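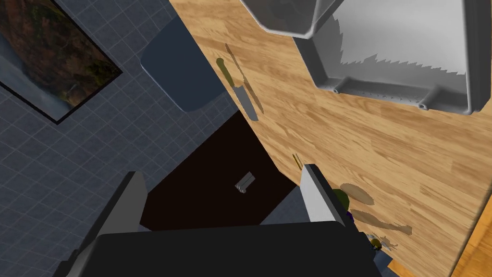
# Flastus standing mat, long size

The Flastus is a mat for persons who stand for long time in one place. Most of our customers put it in the kitchen, in front of the sink or at the bench where they prepare the food. It is also bought by hairdressers, by people who iron a lot, and by one bakery which has now ordered it for the third time.

We are a small shop and we sell only the things which we have used ourselves. Qianru has had the Flastus at home for two winters. Before this she had a cheap foam mat, which became flat under the heels after some months, and then it is the same as standing on the floor.

**Price:** $162, GST included
**Length:** 1,122 mm
**Width:** 500 mm
**Colours:** charcoal, olive, brick
**Maker:** Ploltberg
**Warranty:** five years on the core, one year on the surface

## How it is made

The mat has one solid core of polyurethane and a thin surface layer, which is moulded together with the core and not glued. The old model, the Preltosska, had a glued surface, and we received several of them back with a corner that had come up. If you own a Preltosska and the corner is lifting, please write to us before you throw it away. We still have the repair glue from the maker and we send it without charge.

The four sides go down in a slope. A trolley will not pass over it well, but a foot will, and the cupboard doors with normal clearance open above it. Please measure this clearance first. The mat is 19 mm high in the middle, and in some older kitchens the doors nearly touch the floor.

## Which size do I need?

The long size is right for a sink together with the drainer, or for one good working place at the bench. For a single place only, the short size is enough and it is easier to lift when you mop. We don't recommend putting two short ones in a row, as there is always a small step between them and you will find it with your toe.

For a corner kitchen, many people ask if we can cut the mat. We can't. The slope on the side is part of the mould, and a cut side stays thick and is easy to trip on.

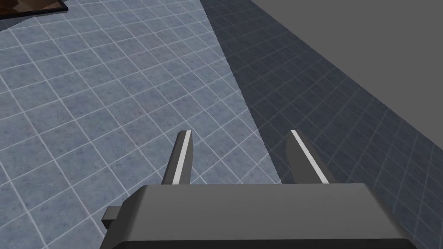
The underside of the Flastus has a pattern of small soft rings, and these hold the mat in its place by the weight of the person. They work the best when the floor is smooth, clean and completely dry. Grease is the usual problem in a kitchen, so please wash the floor with warm water and a little dishwashing liquid, wait until it has dried, and only then lay the mat down. With a tiled floor like this one, look also at the joints. If they are deep, the rings have less to hold on to, and it helps to turn the mat or move it by a few centimetres until it lies flat everywhere. On carpet it should not be used at all.

New mats arrive rolled. In cold weather the two ends want to stand up for a day or so. Put the mat upside down in a warm room overnight, with some books on the ends. Don't use a hair dryer, please. One customer did this and the surface got a shiny spot that doesn't go away, and the warranty can't cover it.

## Cleaning and care

- Wipe the surface with a damp cloth, or with a soft brush if flour has gone into the texture.
- Vinegar is fine, diluted. Bleach makes the olive colour pale.
- Lift the mat once a week and let both sides dry. Water which stays under it can leave a mark on some floors, mostly on timber.
- It doesn't go in the washing machine. It doesn't fit anyway.
- Benchtop oil should be wiped off on the same day. After a week it is sticky and hard to remove.

## What customers write to us

"I have a bad hip and I cook every evening for six. I notice the difference most on Sunday when I make the dumplings, that is three hours on my feet." *Peiyu Shi*

"Good mat, but the brick colour is more brown than on your page. I kept it." *Tianyou Liang*

"The smell was quite strong in the first days. I put it on the balcony over the weekend and after that it was all right. Four stars." *Yutong Han*

The remark about the brick colour is correct. We have made the photo of this colour new in April, and we think it is now closer. For those who want to be sure, we post a small sample piece of each colour for the price of the stamp.

## Delivery and returns

We send from Monday to Thursday. The roll is long and doesn't fit in a parcel locker, so please give us an address where somebody can receive it, or a work address. For pick-up at the shop, write to Shaohua Wan one day before, and he will have it ready at the side door.

You can return the mat within 30 days, also if you have already stood on it. We ask only that it is clean and rolled with the surface to the outside. Return postage is on us if there is a fault, otherwise on you.

## Goes together with

- Flastus short size, same three colours
- Oksanen step stool, which should stand beside the mat and never on it
- Oksanen floor brush with long handle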